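Home Diary Recipes Letters Contact
Search this diary... Go

7 Jul 2018

I slept badly and woke at five, with the window open and the neighbor's radio already playing. In my language we say that such a morning is "borrowed," and I don't know how to say it better in English. I made tea and continued with the translation of my grandmother's letters. I am now at letter 62, where she writes from Farnov to her sister about the price of plums.

The handwriting is more difficult in this part. She had a new pen, I think, or she was in a hurry. One word took me almost the whole morning. I read it as "widow," then as "window," and finally I sent a copy to Leokadia Tokarz, who reads the old script much better than I do. She answered before lunch: it is "winter." So the sentence is "We kept the plums until winter," and my sad story about a widow who kept plums is finished. I was a little sorry to lose her.

After lunch I went to the market in Cernov by bus. The ticket is more expensive than in spring and the driver did not have change. I bought apricots, a small bag of poppy seeds and two serving plates from the man who sells old kitchen things beside the church. He wanted 600 for both. I said this was too much and then I paid it anyway, so I have learned nothing about bargaining in all these years.
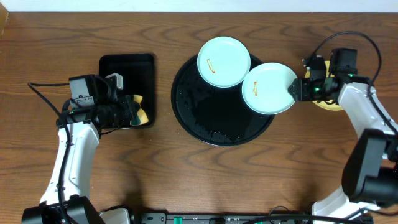
The apricots were too soft for cake and I cooked them with sugar and lemon. My grandmother describes the same thing in letter 48, but she writes only "sugar, enough," and this is not a big help. I used less than the cookbook says. The jam is thin and a bit sour. I like it on bread with butter, and I will write down the quantity in the recipe book before I forget it.

Zuzana Štěpánek called in the evening. She has found the house number in Farnov, 194, on the back of a photograph which her mother kept. She thinks the house is still standing but has a new roof and another color. We want to go there in August, by train if it is running, and stay one night. She asked if I would knock on the door. I said yes, very brave, but on the telephone it is easy. What would I tell these people? Good afternoon, my grandmother counted plums in your kitchen.

I must still ask Gebhard Steiner for the second box of letters. He promised it at Easter and I did not want to push him.

Before bed I read letter 63 without the dictionary. I understood everything except two words and the name of a horse.

Tomorrow: water the beans, write to Gebhard, wash the jars.

Last updated: Saturday, 10:40 p.m.

Older entry Newer entry Back to top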